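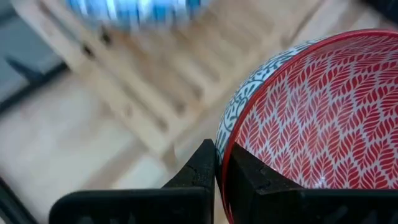

**Who should decide when a robot is allowed to handle breakable objects?** The person who will be responsible for the breakage should decide, in writing, before the arm is switched on.

I have held that view for a long time, and I set it out in this post because the question was put to me again in April, during a visit to Mutiso. The group there was preparing its handling rules for tableware. Dulce Escobedo, who leads the drafting, asked whether I would read the text and comment on it publicly. I agreed on the condition that I could disagree with parts of it, and I do.

The draft is called the Trollen code, after the room in which the first version was written. It applies to any task in which a robot hand lifts, turns or sets down an object made of glass or ceramic. It doesn't replace the ordinary safety rules for people working near moving arms, and it says so in its opening paragraph. I would ask that this paragraph be printed in bold. Readers who come to a short code often assume that it is the only one they need.

## What the draft requires

The main provisions, in my own wording, are these:

- An object is inspected by hand before a session, and anything chipped or cracked is withdrawn.
- The grip force limit is set for the weakest object on the table.
- A bowl may be held by its rim only if the operator has recorded that the rim is sound.
- Hands stay outside the working area until both arms have been stopped and the stop has been confirmed aloud.
- Every breakage is logged, including those that cause no injury and no delay.

I support all of these. The second will be unpopular, as it slows work with heavier pieces, which may slip under a limit chosen for a thin cup. The proper remedy is to sort the objects beforehand and work with them in separate groups. Eustaquio Ochoa made the same point in his written comments, and I hope that the sorting step will be added.

The rule on rim grips deserves a longer remark. Pinching a bowl at its edge is convenient, and for many shapes it is the only grip that a two-fingered hand can manage. It also places the whole weight at one point on the wall. The draft permits this for lifting but says nothing about carrying. In my opinion the two should be treated separately, with a lower speed for any movement across the table while an object hangs from its rim.

## Glazed surfaces and crowded tables

Clause 10 deals with surfaces. It asks the operator to note whether an object is matt or glossy, and to treat a glossy one as slippery until a trial lift has shown otherwise.

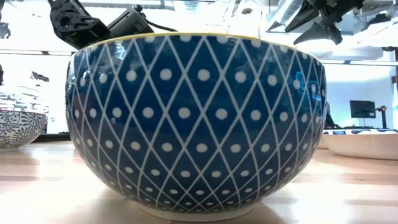
It further asks that the lighting be checked from the position of each camera, as a bright reflection on a glaze can hide an edge or suggest one that does not exist. I consider this the best clause in the document. Many codes of practice speak of adequate lighting and leave it there, and an operator reading those words has no means of knowing whether the duty has been met.

The same clause covers spacing. Each object should have enough clear table around it for the fingers to open fully without touching a neighbour. The earlier Munon guidance gave a fixed distance, and it was widely ignored because hands differ in width. Tying the distance to the hand in use is sensible - provided that somebody measures the hand again when the fingers are changed.

## Where I disagree

The draft allows a supervisor to suspend any clause for a demonstration. I cannot support this. A demonstration brings more people near the table, and they are usually people who have not read the rules. If a clause is too strict to be kept in front of visitors, it should be amended for everyone.

I am also doubtful about the log. Tikwood kept a similar one and reached entry 1208 before anyone was given the duty of reading it. The code should name a reader and state how often the log is to be read. I suggested that 2 people share the task, neither of them an operator on the sessions concerned - a small burden for a group of that size.

Ms Escobedo has replied that the demonstration clause will be discussed again, and that the log will have a named reader in the next version. She has not accepted my proposal on carrying speed. Her view is that it belongs in the separate document on motion limits, and I have written back to ask when that document will be available.

Comments on the draft close on 29th July. They should be sent to the drafting group directly and should quote the clause number.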